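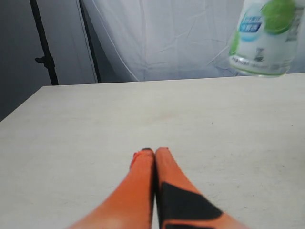
Drorell work table, pale top, in use.

Drorell Work Table

The Drorell is a plain, flat table for workshops, classrooms, packing areas and shared kitchens. It has a pale off-white top with a matte finish and no raised lip, so you can wipe straight across it and off the edge. There are no drawers or shelves underneath. If you need storage, see the Flikmont trolley, which slides under the table from either side.

Size and load

Height: 90 cm
Top load, evenly spread: 228 kg
Working temperature of top: up to 90 °C
Delivered: flat, in one carton
Tools needed: hex key (supplied)

The top and the legs come separately and take one person 20 minutes to put together. Two people should turn the table over once the legs are on. Check the feet on the floor where the table is going to stand and adjust them there. Moving it afterwards will usually mean doing the feet again.

Surface and cleaning

The matte top does not throw back much glare under ceiling lights and small parts are easy to find on it. Being pale, it will show marks. Expect small specks, smudges and the odd brownish stain after a spell of daily use. Most come off with warm water and washing-up liquid on a soft cloth. For tea, glue or ink, leave a damp cloth on the mark for 20 minutes and wipe again. Do not use scouring pads or wire wool, as they leave shiny patches that cannot be put right. A stain that has been left for weeks may not lift completely.

Spare tops are sold on their own and fit every Drorell frame made so far.

Ordering

Tables are kept in stock at the Mwakalinga warehouse. Orders for schools and larger sites go through Bart Van den Broek, who can also quote for mixed orders with Flikmont trolleys. For spare feet, bolts and tops, write to Nhyira Addo in the parts office and give the number printed on the underside of the top.

The cable tray by Voltach is a separate item and fixes to the back rail with four screws. It is not fitted before delivery.

Page updated 2026-10-20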